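Keeping a good-news wall in the kitchen (and stopping it from turning brown)

My friend Mahlet Jemal started me on this. She tapes up every cheerful story she finds, like the grandmother who finished high school, or the kid who knitted hats for an entire bus route, and I copied her within a week. Mine runs from the fridge to the back door now and I love it! It has also taught me a lot about paper, tape and steam, mostly the hard way, so these are my notes for anyone who wants one.

Newspaper first. It yellows fast in sunlight, so pick the wall across from the window if you have a choice. I photocopy every clipping onto acid-free paper, hang the copy, and keep the original flat in a folder in the hall closet. If you really want the original up (I get it, the copy never feels quite the same), slide it into a clear polyester sleeve and move it to the folder when the season changes. I do my swap in February, when I'm stuck indoors anyway.

Posts from your phone are trickier. Take the screenshot when you see it, because people delete things, and write down who posted it and when. I print mine four to a page on matte cardstock. Glossy photo paper looks great for a month and then every fingerprint in the house is on it. Inkjet ink also runs if a wet hand touches it – ask me about the lady with the rescue donkeys, who is now mostly a blue smear. A laser print from the copy shop holds up much better near a sink.

Stay well clear of the stove. Grease lands farther out than you'd think, and I lost a whole row of retired crossing guards to one evening of frying. Mine now starts 58 inches from the nearest burner, and that seems to be enough with the fan on.

Now, sticking things up. Regular clear tape goes brittle and leaves that amber stripe. Poster putty is okay on gloss paint but leaves greasy dots on anything flat. What I ended up with is a strip of cork, 29 inches long, screwed to the wall at eye level, with a second one under it, and plain steel pins. Put the pin beside the paper with its head just lapping over the edge and you won't have any holes.

If you already have old tape on a clipping you care about, don't pull! Warm it with a hair dryer on low, keep the dryer moving, and ease the tape back on itself, nearly flat to the page. Try it on a grocery flyer before you try it on Grandpa. Anything still tacky can be dabbed with a crumb of white vinyl eraser.

Creases come out pretty well if you put the clipping between two sheets of blotting paper under a stack of cookbooks for a few days. I've seen people iron theirs. I scorched one that way and went back to the cookbooks.
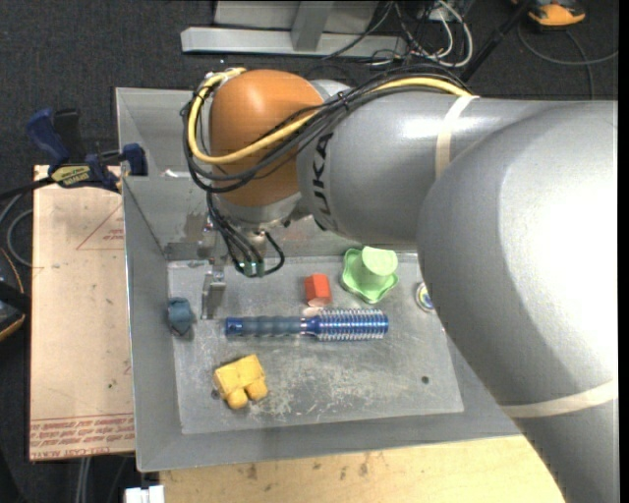
Can I laminate my clippings?

I wouldn't do it to an original. The heat and the adhesive are there for good, and newsprint will keep on yellowing inside the plastic. Laminate the photocopy as much as you like, though – those are the ones I hang closest to the sink, and they wipe down with a damp cloth.

A last bit about labels. Write the date and the source in pencil on the back of everything, copies too. Ballpoint shows through thin paper and felt-tip is worse. I have almost 47 stories up at the moment and there's a handful from the first month that I can't trace at all, including my favorite, about the man who repainted his neighbor's mailbox as a trout.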